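Mernwood College
Household Textiles: Selection and Care
Unit 4 Handout: Washing, Drying and Storing Linens
Instructor: Nuala Keogh

Reading before class: Hennessy, chapters 3 and 4.

1. Fiber and water temperature

Cotton and linen tolerate hot water and firm handling. Wool and silk do not, and should be washed cool with a mild detergent. Blended fabrics are treated according to the more delicate fiber in the blend. Students should read the care label before sorting and record the fiber content on the worksheet.

2. Wrinkling

Wrinkles form when fibers are bent while warm or damp and then set in that position. Cotton creases easily. Polyester recovers well unless it is overheated. Smoothing a cloth by hand and folding it promptly after drying will reduce the need for ironing.

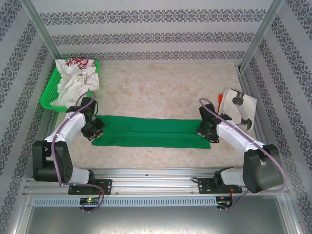
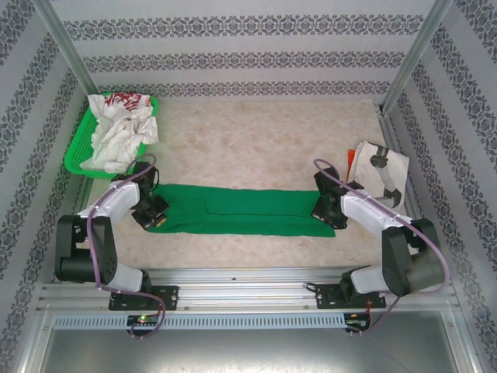

3. Storage

Linens must be fully dry before they are put away. Shelves should be clean and closed to direct sunlight, which fades dyes and weakens fibers. Items kept for long periods should be refolded along new lines every few months, as a permanent crease will in time split the yarns.

4. Assignment

Submit a care plan for one household item of your choice, 375 to 500 words in length. State the fiber, the washing method and the storage method. Plans are due in April and should be handed to Kinga Deák at the department office.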